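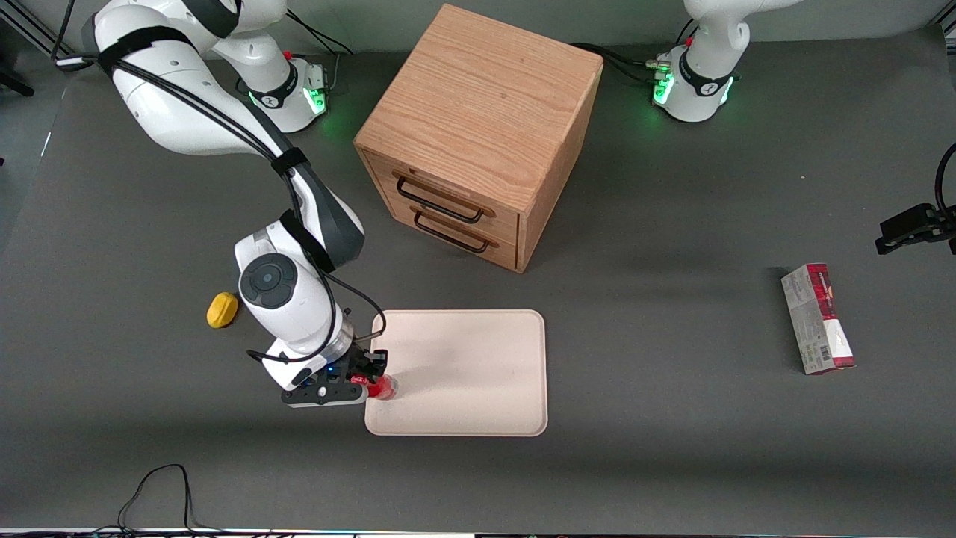 ## Dulel storage set: progress report to the Janden fund

Prepared by Embla Skjelbred, 2020-02-14

### Where the work stands

The grant covers the design and first making of the Dulel set, a small tabletop storage set for people who are relearning household routines after illness or a long stay in hospital. The set has a cabinet with two drawers, an open tray, and a bag of small everyday items to be sorted, carried and put away. It is used on an ordinary table at home or in a day centre.

Since the last report we have settled the cabinet design, chosen the tray, and started on the written activities. The cabinet is finished apart from the drawer runners. The tray needs no further work. The activities are behind, and I explain this below.

We expect to deliver the first full sets in May, as planned.

### The cabinet

The cabinet is now a plain cube in light oak with the two drawers one above the other. Gekberg made it to our drawing. We had asked for prices in painted board as well, and the painted version would have been cheaper, but the edges chipped during the first weeks of handling and the people trying it did not like the look of it. Several said it looked like something from a nursery. The oak one has been taken for a piece of ordinary furniture, and we are keeping it.

Both drawers have the same handle, a long black wire loop fixed horizontally across the front. The earlier handles were round knobs. Users with a weak grip could pinch a knob but could not pull with it, and tended to tip the drawer sideways. The loop lets them hook two fingers behind it, or the whole hand. It also shows up well against the wood, and this has helped two of our users who have poor sight.

The top is left flat, with no lip. We went back and forth on this. A lip would stop things sliding off, but a flat top can be used as a shelf and wipes clean in one go. Gekberg advised against the lip as well on grounds of cost.

The remaining fault is in the runners. The lower drawer is stiff for the last part of its travel, and people push harder to close it, so the whole cabinet moves back across the table. Gekberg has offered waxed runners as a first remedy. If that doesn't cure it we will ask for a slightly narrower drawer box. Felt pads under the cabinet made the sliding worse and have been taken off. Thin rubber ones are on order.

### The tray

We looked at trays from three suppliers and chose the one from Nyberg. It is a shallow rounded rectangle in a pale pinkish beige, with a raised rim. The rim is low enough for a hand to rest on comfortably.

The colour was chosen with some care. A white tray gave too much glare under the ceiling lights at the day centre. A dark one could not be told apart from a dark table at a glance, and small items were lost in it. The pinkish beige stands out on a dark grey surface and lets most of the bright items show up clearly. It does show smudges. The instructions will ask for it to be wiped after each session with a damp cloth, and we will mention that light marks on the surface do no harm.

Nyberg holds this tray as a standard line and can supply it at two weeks' notice. We have not asked for any changes to it.

### The small items

The bag is intended to hold things of the kind left lying about on any kitchen or living-room table. We began with wooden blocks, cut for us at no charge, and gave them up quickly. People sorted them politely and without interest. When we swapped them for household things the talk at the table changed straight away, and users began arguing over where each one ought to live.

The items have to meet four conditions:

- they can be picked up with one hand
- they fit in either drawer with the drawer fully closed
- they differ clearly from each other in colour or feel
- they can be washed or replaced cheaply

Strong, plain colours work best, and we have kept to red and mustard yellow for the pieces used in the opening activities. The soft yellow one is the favourite so far. It is oval, gives under the fingers, and does not roll. The hard red one is more difficult, and we use it later in the session. Users who manage the soft piece well may still knock the red one against the tray rim when setting it down, so it is useful for showing progress over several visits.

A set of teaspoons was tried and dropped. They slid under each other in the drawer and were noisy on the table.

### The activities

There will be 11 written activities in the finished booklet. The first ones use only the tray: moving an item on to it, moving it off again, clearing a space beside it. The middle group brings in the top drawer. The last group asks the user to clear the table completely, choosing which drawer each thing goes in and finding it again later in the session.

Six are written and have been used at the day centre. The other five exist as notes. I had hoped to have all of them in draft by now. The delay comes from rewriting the first three, which were too long. The person helping was reading from the page while the user waited, and by the second paragraph the user had usually started doing something else. Each activity now fits on one side of a card, in large type, with the layout of the table described in a single line at the top.

Some points from the sessions that have gone into the cards:

1. The cabinet goes at the back of the table with its drawers turned partly towards the user. Set square on, the open drawer comes straight at the chest and the user leans away from it.
2. The tray goes in front of the cabinet and a little to one side, leaving room to open the lower drawer.
3. Loose items start on the bare table with space around them. Bunched together, they get swept up in a handful.
4. One drawer is open at a time. The cabinet can tip forward if both are pulled right out with weight in them.

The fourth point will also be printed on a label inside the upper drawer - we don't want to depend on the card being to hand.

### Use so far

The set has been used in 53 sessions. Most were at the day centre and the rest in people's own homes. Home sessions have been shorter and, in the view of the staff who go out to them, better. People use the set for a few minutes and then carry on with their own cupboard or sideboard, which is what we hoped for when we applied.

We have written comments from 10 users or their families. They are mostly favourable about the cabinet and the tray. There were complaints about the weight of the cabinet, which is awkward to lift out of a car, and about the cloth bag, which has a drawstring that several people could not work. One daughter wrote that her father now puts his reading glasses in the top drawer and won't have anything else kept there.

The bag will be changed to one with a wide opening and no fastening. We have not found a way to make the cabinet lighter without giving up the oak. A carrying strap is being considered.

### Spending

Spending is within the budget agreed at the start. The cabinet has cost more than forecast because of the change from painted board, and the tray has cost less. We have set aside 600 pounds for printing the cards and have not yet drawn on it. The printer's quotation came in below this, for cards with a wipeable coating.

I would like permission to move whatever is left from printing to the drawer runners if Gekberg needs to remake the drawer boxes. If the waxed runners work the money will not be needed, and I will return it to the general line.

### Next steps

- Fit the waxed runners and the rubber pads, and try them at the day centre.
- Finish the remaining five activity cards and use each one with at least two users before it goes to print.
- Replace the drawstring bag.
- Place the tray order with Nyberg once the number of sets is confirmed.
- Write the label for the upper drawer and have the wording checked by the day centre staff.

### Decisions needed from the fund

Please let me know whether the transfer from printing to the cabinet can be agreed in principle. I also need confirmation of the delivery address for your own set, as the one on the original form is your former office.

A cabinet and tray can be brought to your next meeting if members would like to handle them before the sets go out.

Embla Skjelbred
Project lead, Dulel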